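Play kitchen corner at Lasura gets its first big refresh in May

If you have stopped by the Lasura toy library lately, you may have noticed a line of very small cooks. The play kitchen corner is open again after three weeks of sorting and scrubbing, and I went over to see how it came out. My favorite part is still the plank-style backsplash, but I'm a sucker for that stuff.

Colette Leblanc, who runs the toy library, told me they went through 78 pieces of pretend cookware and food and kept 43. The rest went to the Desent play group across town (they were thrilled!).
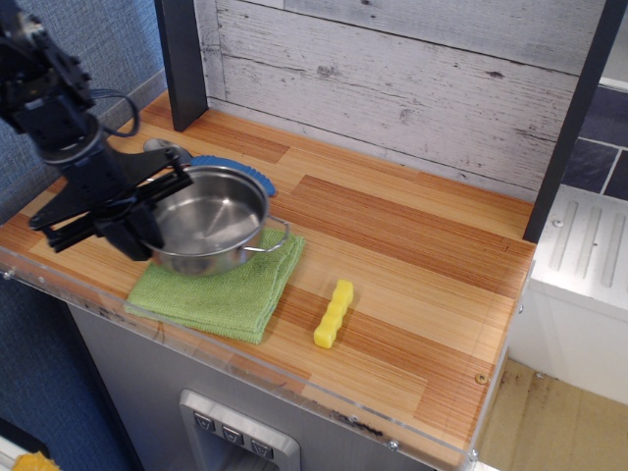
Donations have been coming in since the reopening, and Colette is happy to take more – small pots especially, plus anything that looks like lunch. Real pans are welcome too, as long as they are light enough for a four-year-old. The shiny saucepan sitting on its folded green towel is the kind of thing she means, and yellow plastic bits like the bumpy one next to it always find a home.

Thierry Guérin will be at the front desk until 3 in the afternoon to take drop-offs. Knives, glass and anything with a plug should stay at home. The corner is free for members, and day visitors can ask at the desk for a pass.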